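Kostiuk launches cable amnesty for the drawer you don't open

For immediate release, February

Kostiuk, the home storage firm based in Cisurport, is asking households to hand over the leads they have been keeping since the last sofa but two. The Ostarell cable amnesty opens at the company's Rolent Street shop this month and runs for 13 days, with long tables, decent tea and no questions about why you own so many chargers for phones you no longer have.

Visitors can bring any cable in any state. Shop staff will help untangle it, work out what it fits and decide whether it goes home again. Leads that are wanted leave coiled, tied and labelled. Leads that aren't wanted go into the recycling cage by the back door, where their owners may say a few words if they feel the need.

The amnesty follows a survey of 2000 Kostiuk customers, which the company carried out itself and is rather proud of. More than half said they kept a drawer, box or carrier bag for cables. Most of those said they knew what was in it. Asked to name three things in it, they became less sure. The most common reason for keeping a lead was "it might be for the printer", an answer also given by people without a printer.

"We sell boxes, so it would suit us if everyone kept everything," said a spokesperson for Kostiuk. "But there comes a point where the box is just a smarter place to be confused. We'd like people to buy a smaller box and know what's in it. Our sales team has asked us to stop saying this."

The Ostarell range, which gives the amnesty its name, is made up of a shallow drawer tray, a lidded box and a pack of 20 cloth ties with a patch to write on. Everyone who brings in a tangle will get a pack of ties free, up to a total of 1000 packs. After that, visitors will get advice.

The advice is much the same at home as it is in the shop. Clear a table and tip everything out. Resist pulling. Find a loose end, lift that one cable clear of the rest and follow it back with your fingers, letting the others drop away as they like. Sorting by colour first makes a quick start, particularly if you own something bright.

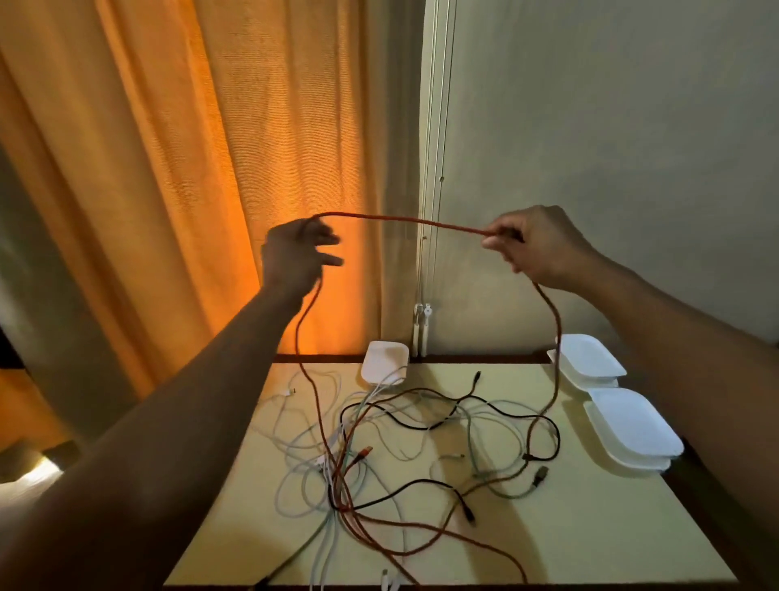
Once a cable is free, look at both ends before coiling it. A lead with a plug you recognise at one end and a mystery at the other goes on the "ask someone" pile, which should be allowed to last until bedtime and no longer. Coil loosely, in circles as wide as your hand, and tie in one place. Wrapping a cable tightly around your elbow looks capable and does it no good at all.

Anything frayed, cracked or scorched should go straight for recycling, however fond of it you are.

The tables are open from 10am to 4pm. There is no need to book, and large tangles are welcome, though anyone planning to bring a loft's worth is asked to ring the shop first so that we can move the display of laundry bags. Children may join in and tend to be better at it.

Notes to editors

Kostiuk makes and sells trays, boxes and shelving for the home. The Ostarell range is on sale now in the Cisurport shop and by post.

Samples of the tray, box and ties are available on request from the Kostiuk press desk. Please return the charging lead we lent out with the last lot.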